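Robotique de service, module 4
Bonnes pratiques de manipulation en cuisine
Support de cours, version du 28 juin 2023
Responsable du module : Ásdís Thoroddsen

Cette séance porte sur les règles de travail en poste partagé : un bras, un plan de travail domestique, des objets courants. Les essais de référence sont ceux de la série Altach (marmite et couvercle). Relire avant la séance la fiche 9 sur l'arrêt d'urgence.

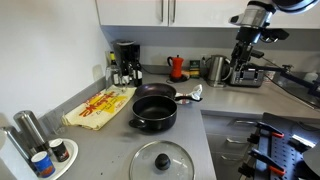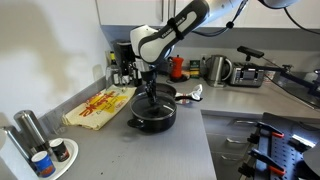
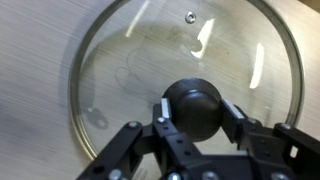 Fig. 4.1 à 4.3. Poste cuisine, série Altach. 4.1 : marmite ouverte, couvercle au premier plan. 4.2 : pince descendue dans la marmite. 4.3 : prise du bouton du couvercle, vue du poignet.

4.1 Cadre normatif

Trois textes sont à connaître pour l'examen. L'ISO 12100 donne la méthode générale d'appréciation du risque. L'ISO 10218 (parties 1 et 2) traite des robots industriels et de leur intégration. L'ISO 13482 concerne les robots de soins personnels, catégorie dont relèvent certains robots d'assistance à domicile. L'ISO/TS 15066 complète l'ensemble pour les applications collaboratives. Un montage de laboratoire ne relève pas toujours directement de ces textes. Dans ce module on applique quand même la démarche de l'ISO 12100 et on rédige l'analyse.

4.2 Avant la mise sous tension

Définir la zone de travail et la zone d'approche, les reporter sur le plan du poste.
Dresser la liste des objets fixes présents dans le volume balayé par le bras, y compris les meubles hauts.
Repérer les objets en verre. Sur la fig. 4.1, le couvercle est au premier plan, en partie coupé par le bord de l'image : pour un essai de transport, noter sa position de départ.
Vérifier le passage des câbles sur toute la course du bras.
Contrôler le serrage des supports de caméra et des fixations au plan de travail.
Appareils chauffants débranchés, sauf si le protocole les utilise.

4.3 Pendant l'essai

Une seule personne commande le bras. Elle garde l'arrêt d'urgence à portée de main et annonce chaque départ de cycle à voix haute. Les autres restent hors de la zone d'approche. Aucune main sur le plan de travail tant que le bras est sous puissance, même à l'arrêt.

Vitesse réduite pour toute entrée dans un récipient (fig. 4.2). La trajectoire d'entrée et celle de sortie sont verticales. On ne corrige pas latéralement quand les doigts se trouvent sous le niveau du bord.

Pour un couvercle, la prise se fait par le bouton, un doigt de chaque côté (fig. 4.3). Régler l'effort de serrage au minimum utile et lever lentement. Une prise sur le cerclage est à proscrire.

4.4 Après l'essai

Ramener le bras en position de repos, couper la puissance, puis seulement ranger. Examiner le verre et les patins de la pince. Tout choc est consigné dans le registre Gasis, même sans dommage visible, avec le numéro de l'essai et le nom de l'opérateur.

Travail à rendre : appréciation du risque du poste cuisine, 16 lignes au maximum dans le tableau, à déposer dans le dossier Kernham. La correction aura lieu en salle 372.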